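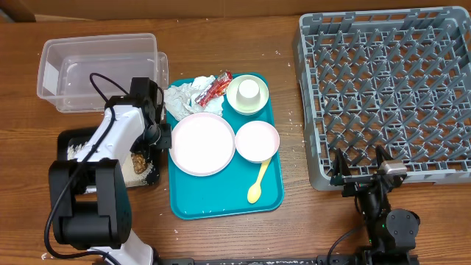
About us

Navstead is a lunch club and washing-up school above the old seed merchant's on Rutkowska Yard. We cook lunch for 30 people, and then we teach those same people how to clear it away. The second part is what they pay for, which still surprises my mother.

Nikola Nowakowski started the place in September 2018, after 16 years of running canteens and watching good plates go into the bin with the rice. The first course had seven pupils and one working tap. We have since added a tap.

What we teach

Clearing a tray is a small job that most adults do badly. Ours are teal, with a raised rim, and by the end of lunch they hold the usual wreckage: a scrunched napkin, a torn red wrapper, a big round plate, bowls, a cup turned upside down by somebody who felt that was helping. 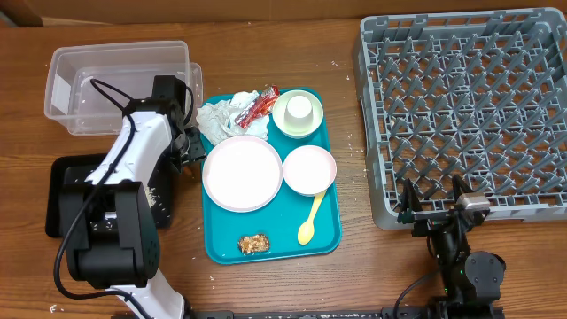
Photo: Navstead

Pupils learn our order of work, known as the Rasik after the cook who used to shout it. Paper and wrappers come off first. Leftover food gets a tray of its own, a black one, and the crockery goes in the rack. Rice goes everywhere. We have a whole session on rice, held on a bare wooden table, and people have been known to come back and take it twice.

We don't sell gadgets, sprays or a philosophy. There was a tea towel for a while, but the printer spelt Navstead with two Ds and we are still drying up with them.

Dry rubbish goes in a clear plastic tub. Nikola insists on clear. A lidded bin lets people hide things, she says, and she has found forks.
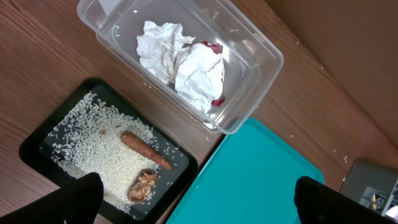

Where to find us

Go up the stairs beside Zaltora Shoe Repairs and keep left at the landing (the right-hand door is a dentist, who has asked us to mention it). Lunch is at half past twelve and clearing starts when the last person puts down a spoon. We close for the whole of August. Courses take up to 23 people, aprons are lent, and sleeves should be the sort that roll up.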